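Community Help > Faith & Scripture > Reading Plans and Study

Why does Daniel stop the clock at 69 weeks?

Posted by sandthorpe_pew in August

I'm working through Daniel 9 on my own and have run aground on the seventy weeks. Our old pastor at Flarnau had a wall chart for it, with arrows. As I recall, 69 of the weeks run straight through, and then there's a gap before the last one that has now lasted longer than all the others put together. I've read the chapter 18 times and can't find the gap. Is it in the text, or only on the chart? Please don't send me a video that's 2 hours long. I have already been sent it.

Flanuma

The gap comes from verse 26. The anointed one is cut off "after" the sixty-two weeks, then the city and sanctuary are destroyed, and only then does verse 27 bring up the final week. Readers who hold to a gap say those events fall between the two. Readers who don't will tell you the seventieth week simply follows the sixty-ninth, the way seventy usually does. Both camps have been at it a long time and both own charts.

What helped me was going slowly, on paper:

1. Copy out verses 24 to 27 by hand, leaving a blank line under each.
2. Underline every "he" in verse 27 and write down who you think it is. Use pencil.
3. Leave it overnight and do the washing up.

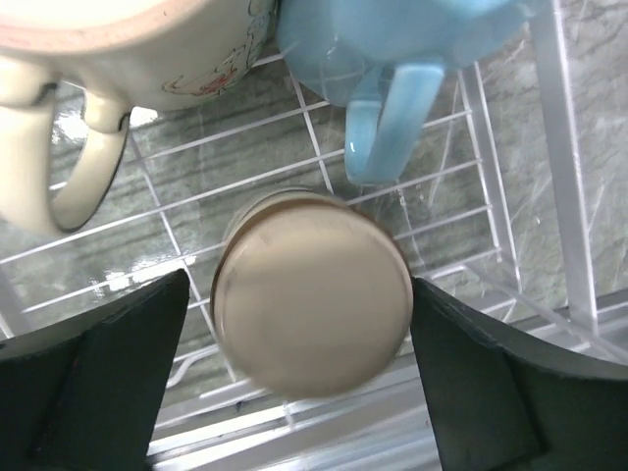
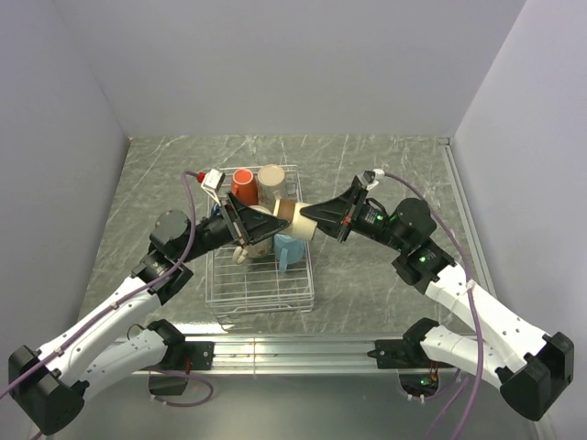 4. Go back to the start of the chapter and read Daniel's prayer, which takes up most of it and which the charts tend to skip. He's confessing, and he has been reading Jeremiah on the seventy years. The weeks are the reply he gets.

You may still want the gap after that – plenty of careful people do – but you'll know which verse you're hanging it on.

Sproģis

Flanuma is being polite. It's a gap, it's obvious, and I explained it in the other thread, which is now at 497 replies. Start at reply 256. Before that it's mostly me and one other fellow arguing over whether a prophetic year has 360 days.

sandthorpe_pew

Thanks, both. I've got as far as the pencil. There are more of those "he"s than I remembered, and I've changed my mind on one of them already. I'll look at reply 256 when I'm feeling stronger.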